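Floor pickup, soft items, continued. Entry covers the chore list Khoa Đồng and I drew up in November and what is left of it.

The question on the list is narrow: can the arm clear a living room floor without a person pre-sorting it. Rigid objects are done as far as I am concerned. Blocks, cups, the remote and the shoe trees all went through Venkataraman's grasp planner with no changes to the defaults. Flat or floppy things are where the time goes.

Totals for soft items since the finger swap: 39 attempts, 35 counted. The other 4 were thrown out because the planner was still loading the old finger geometry and the approach height was wrong from the start. I have left them in the log with a flag, do not delete them.

Notes on the items, in no order:

Socks. Fine if bunched. A sock lying flat gets pushed along the floor ahead of the tips. Lowering the approach helps until the tips touch down, and then the wrist force limit trips and the run stops. Lợi Đàm wants the limit raised. I would prefer to keep it and slow the last part of the descent.

Dish towel. Grasps well anywhere near a fold. Placement is poor. It comes off one finger before the other and lands half over the edge of the bin. Counted as a success under the present rule (majority of item inside), which I think is too generous.

Paper. Not attempted with this gripper. Skip.

Face masks. Added at Lợi's request. A mask is partly stiff and partly not, and the segmentation tends to split it into two objects at the border. The planner then aims for the center of whichever piece is larger. On an open mask that center is the hollow, so the fingers close on air or on a pinch of lining. Rim grasps should be better. Wrote a small override that takes the outer contour and picks a point on it, with the strap side excluded. Straps read as separate thin objects and confuse the width estimate.

Lighting. Glossy patches on the floor come through as low-confidence depth. Setell's filter removes them but also removes thin white straps. Running without the filter for now.
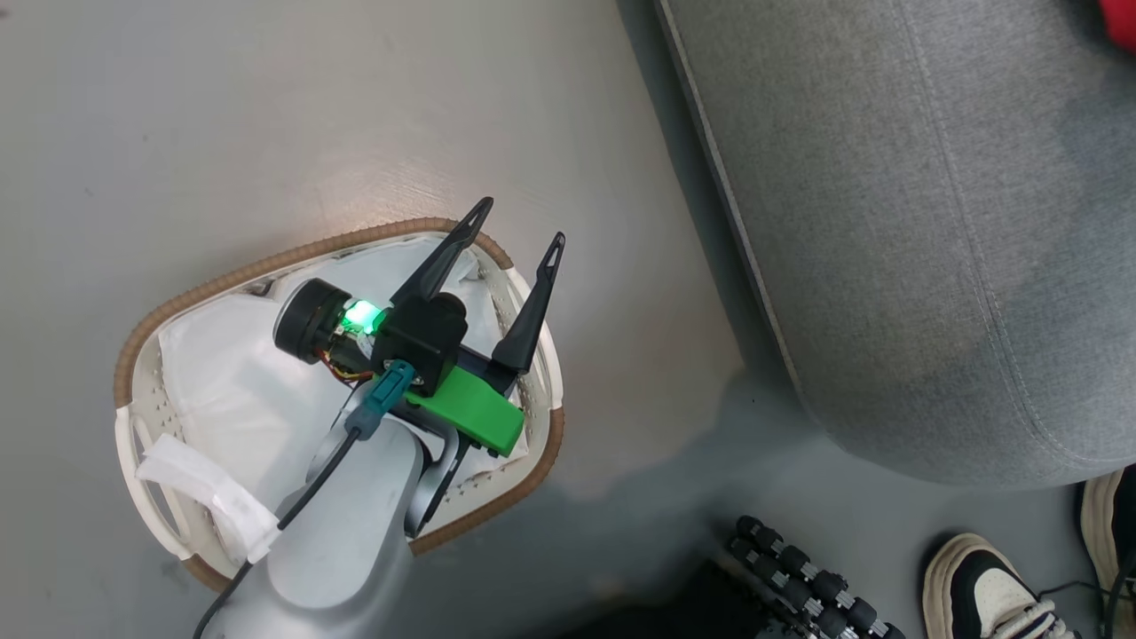 Nurovley, 10 Mar 2025

Mask on the grey floor near the sofa, opening up, strap folded out over the rim. Fingers spread over the center with the tips reaching beyond the upper rim. This is the pose the override is meant to get rid of. For a rim grasp I want the hand shifted sideways and the wrist turned so that one finger goes inside the opening and one outside, avoiding the side with the strap.

To do:
-- Confirm the override is being called at all. The planner config has two entries for contour mode and I only edited one.
-- Check slack in the black cable at full wrist rotation before trying the turned grasp.
-- Ask Khoa whether the Bevik finger pads can be fitted to these tips or need an adapter.
-- Rewrite the success rule for placement. Proposal: whole item inside the bin, nothing over the edge.

For the chore question, my answer in the summary stays at "partly". Rigid items yes, towels yes with a better release, socks and masks no.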